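Ticket 1651
Product: Stuvodel bed, upholstered headboard, light timber surround
Opened by: Debora Melis
Handled by: Vittoria Leone, Hestavov Home Support
Opened: January 2023
Status: Solved

Debora Melis wrote:
Hi team! First up, I love this bed. The colour of the headboard is gorgeous and I've wanted one like it for ages. My problem is a creak. Every time I sit up to read there's a sharp little click near the headboard, then a longer groan when I lean back. I've tightened every bolt I could find with the key that came in the box. No change!

Second problem, and this may be me: the sheet won't stay put. It's the off-white one from the Ratar range and it rides up on the headboard side until it's all wrinkles and hanging over the edge by morning.

Vittoria Leone replied:
Hi Debora, thanks for such a clear report, you've saved us both a round of emails! A click and then a groan usually means two different spots. Could you please try these, in this order:

1. Take everything off the headboard, blankets included, and rock it gently by hand. Tell me if it clicks.
2. Lift the mattress at the head end and look at the two brackets where the headboard meets the side rails. Each should have a felt washer (part 222).
3. Loosen those bracket bolts half a turn, push the headboard hard against the rail, then tighten again, bottom bolt first.

For the sheet, what's the depth of your mattress? 

Debora Melis wrote:
Okay, step 1 done, and yes, it clicks! Only at the far end, where I keep my big chunky white knit. I've hung the knit back up for now and haven't touched the mattress yet.
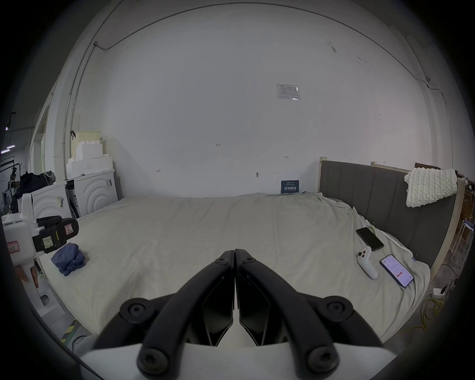 The mattress is a Monti, the deep one with the topper built in. I'll have a go at the brackets once my sister's over to help with the lifting, it weighs a tonne.

Vittoria Leone replied:
Brilliant, that narrows it down heaps. I'd bet on the washer at that far bracket. As for the sheet, the deep Monti needs the deep-pocket fitted size, code 1123. The standard one will creep up on it no matter how well you tuck.

Debora Melis wrote:
You were right!! No washer on the far bracket at all. I found it stuck to the inside of the box lid, still in its little bag. Popped it on, did the half turn and the push, bottom bolt first, and there's no click. The groan's gone as well, which I didn't expect. Eleven nights of that noise and it was a bit of felt!

I've ordered the 1123 in the same off-white.

Vittoria Leone replied:
So happy to hear it! Give the bracket bolts another quick nip in April, as timber settles a little in the first few months. I'm marking this one solved, but reply here if the new sheet gives you any grief and the ticket will reopen.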